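Pramov
Open positions – Model Display Assistants, Ullville

Pramov is hiring 4 part-time assistants for its architectural model display in Ullville. The work is hands-on and takes place on the display floor. You will help set out models, clean them, keep the tables and floor in order and pack pieces that are going back to the studios that made them.

The display includes large study models on their own bases, smaller groups of buildings and a number of loose pieces. Some are heavy and need two people to lift. Others have many small parts glued to them and must be handled by the base only. We will show you how each one is moved before you are asked to move it.

Daily tasks
Dust model surfaces with a soft brush
Check bases and small parts for damage and write down what you find
Sweep and dry-mop the stone-look floor between visits
Wipe down the display tables and put back any labels that have shifted
Keep office items, tools and packing material off the tables during open hours
Update the object list on the desk computer
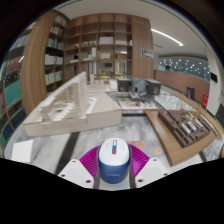
White terraced model and smaller model buildings on the display floor, with a computer mouse in front.

The terraced model is the Podilmont hillside housing study. It stays on view for the full season and takes the most time to clean, as dust settles between the small units on each tier. The assistant on the early shift starts with it. The other models are cleaned in the order given on the shift sheet.

What we ask for
Steady hands and patience with slow work
Able to lift a shared load and to kneel for short periods
Basic computer skills – you will type short notes and fill in a table
Able to work two mornings or two afternoons each week

You do not need a background in architecture. Experience in model making, framing, shop display or library work is useful, and so is any job where you handled fragile things. Please mention it even if it was short or unpaid.

Hours and pay
Shifts are 4 hours long, with a paid break. The contract runs for 6 months from June and can be extended if the display stays open. Pay is 745 per month before tax for the standard schedule. Extra shifts during packing weeks are paid at the same rate. Gloves, brushes and aprons are provided. Please bring closed shoes with soft soles.

How to apply
Send a one-page letter and a list of past jobs to the Pramov office, Zawadzka building, Ullville. Put "Display Assistant" on the envelope or in the subject line and say whether you prefer mornings or afternoons. We do not need a photo or references at this stage. Applicants we would like to meet will be asked in for a short talk and a practice session with brushes and packing paper.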